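Search this site Go Advanced

Setup, Upkeep and Repair of the Akholm Gripper Pair

Student project report, Citholm Technical College
Submitted 2022-12-18

Summary

The Akholm station is a pair of hand-held grippers used in the Wongsuwan lab for recording how people pick things up and put them down. I took over the station in September, when one gripper was out of use and the other was dropping its signal during sessions. The goal of my project was to get both working, find out why they had failed, and leave behind a setup and maintenance routine that the next student can follow. Both grippers are now in use. Of the three faults I worked on, two are fixed and the last one is under control but still comes back.

Background

Each gripper has a housing with a camera in it and a pair of long fingers that close in parallel when the operator squeezes the trigger. The fingers end in yellow and black tips. A position sensor reads how far apart the fingers are, and that reading has to match what the camera sees. If the fingers are open a little and the sensor says closed, the recording is not much good to anybody afterward.

The station had no written history. There was a sheet of tape on the storage box that said "left one sticks" and nothing to say when that was written or which one was left. The units look alike, so the first thing I did was mark them A and B on the inside of the trigger, where the mark doesn't rub off on a glove.

Condition at the start

Gripper A would not close all the way. The trigger reached its stop while the tips were still apart. Gripper B closed fine but lost its connection when the operator turned the wrist past a certain angle. On both units the closing force felt different from day to day, and the people running sessions had started picking objects that would work anyway, mostly large stiff ones. That hid the problem for a long time.

Fault one: fingers not closing

I took A apart on the bench. The slide that carries the fingers runs on a pair of rods, and the rods had a gray paste on them made of old grease and fibers. My guess is that the fibers came from cloth objects. I cleaned the rods with alcohol and a lint-free wipe, put on a thin film of light oil, and ran the slide by hand until it moved freely. It still stopped short. The trigger linkage had also been put together with a spacer on the wrong side of the lever. B has it on the outside and A had it on the inside. Swapping it gave the full travel back.

After that I ran A on a bench jig that pulls the trigger with a small motor. I let it do 3,000 cycles and checked the closed position at the end. It had not moved enough for me to measure with a feeler gauge.

Fault two: tips worn and uneven

The tips are replacement parts from Drendavmont and they come in matched pairs. Somebody before me had fitted single tips as they wore out, so a new one was working against an old one. With hard objects you can get away with this. With anything soft or round the object rolls toward the worn side. I now change them as a pair only, and I throw the old pair out so that nobody saves the better one.

To check a new pair I close the tips on a strip of paper and pull. The paper should drag evenly from front to back. If it comes out at an angle, the tips are not parallel and the screws at the base need to be loosened, the fingers closed, and the screws tightened again with the fingers held shut.

The paper test only covers flat contact, so I added a check with a soft object. The operator picks one small feature on it, closes on that feature, and lifts. A tip that sits too high or too low will slide off or grab the material around it.

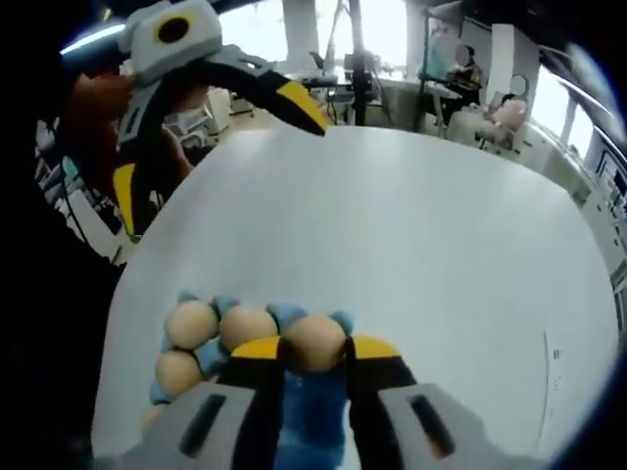
Soft object check: tips closed on one beige ball of the blue plush.

I repeated this check with each tip change and wrote down pass or fail. It is a judgment call and two operators can disagree. I tried to put a number on it with a kitchen scale under the object, but the cloth sagged and the readings jumped around too much to use. A better fixture would be a good small project for someone.

Fault three: loss of connection

I spent most of the semester on this one. The B unit dropped out when the wrist turned. I first suspected the connector, replaced it, and the fault stayed. Then I suspected the board and swapped the boards between A and B. The fault stayed with the B housing. That left the cable and the strain relief. With the cover off, I found that the relief was clamping the cable jacket but the wires inside had broken strands just past the clamp, where the cable bends the most.

I cut the cable back to good wire, crimped it again, and moved the clamp so the cable leaves the housing with a looser bend. This stopped the dropouts for a while. They returned once after a long session, and I found the cable had been pulled tight over the table edge. So the repair is only half of it. How the cable is laid matters as much as the crimp.

Laying out the station before a session

The cable is the part of the station that needs the most attention during setup, and I check it before I check anything to do with the fingers. It should leave the back of the gripper with slack, lie flat on the table, and go off on the side where the operator stands. 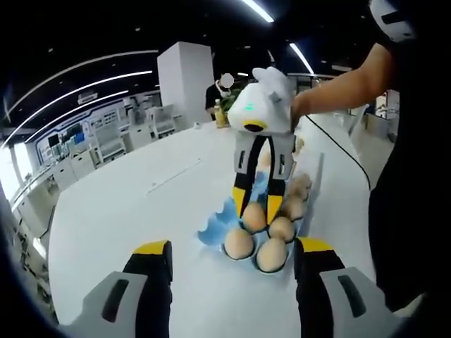 Cable slack has to be checked at the working height and not with the gripper parked on the table, and I found this out by doing it wrong for several sessions. The operator should hold the gripper over the object as if about to pick and stay there while a second person looks at the cable. With the fingers pointing down at an egg in the carton, the black cable should drop from the back of the housing and curve away across the table toward the operator's side, as it does here. The small green light on the front of the housing should be lit at this point. I have the operator turn the wrist both ways and watch the light. If it blinks or goes out, stop and redo the cable. Eggs are also the reason I want the tip check done first, before anyone reaches over the carton.

The routine in order is:

- Wipe the camera window with a dry lens cloth. No alcohol on the window.
- Close the fingers fully and zero the position reading.
- Do the paper test on both units.
- Do the soft object check if tips were changed.
- Lay the cables and do the wrist turn.
- Record a short test and play it back before the real session.

The last step gets skipped a lot. Please do it.

Upkeep between sessions

After cloth or plush objects, brush out the slots in the fingers with a dry paintbrush. Lint collects there and works its way to the rods. Do not blow it out with compressed air. I did that with A and pushed lint farther in, and had to open the housing again.

The rods get wiped and oiled when the slide starts to feel slow. I don't have enough data to give a fixed interval. I tried going by hours of use, but the log was not filled in regularly and the numbers meant little.

Coil the cables loosely. Do not wrap them around the housing for storage, which is how I found both of them and is probably how the strands broke in the first place.

If a cracked egg gets on the tips, take the tips off to wash them. Wiping them in place leaves residue in the screw heads. Dry them completely before they go back on.

Results

Gripper A closes fully and holds its zero from one session to the next. Gripper B has stayed connected in all sessions where the wrist turn check was done. The dropout after the repair was in a session where it was not done. I can't claim from this that the check prevents the fault, but I would not run without it.

What I would do differently

I should have swapped the boards earlier. It takes a few minutes and it would have saved me the connector replacement, which I ordered and waited for. I should also have started a log the first day. The early part of this report is written from memory and from messages on my phone.

Remaining work

The strain relief needs a proper redesign with a longer sleeve. I made a drawing and left it in the station folder. The soft object check needs a fixture. Spare tips are down to the pair in the drawer, and the next order should go in before the spring semester.

Comments

Guest wrote:
Same dropout on ours. We put a short loop of hook-and-loop strap on the forearm and ran the cable through it. Helps some, but people forget it is there and walk away from the table.

Guest wrote:
What oil did you use on the rods? Ours gums up with anything.

Author wrote:
Light sewing machine oil, very little, then wiped almost dry. Too much just catches lint.

Guest wrote:
The drawing is not in the folder, or I am looking in the wrong folder.

Contact the department | Copyright Citholm Technical College | Back to top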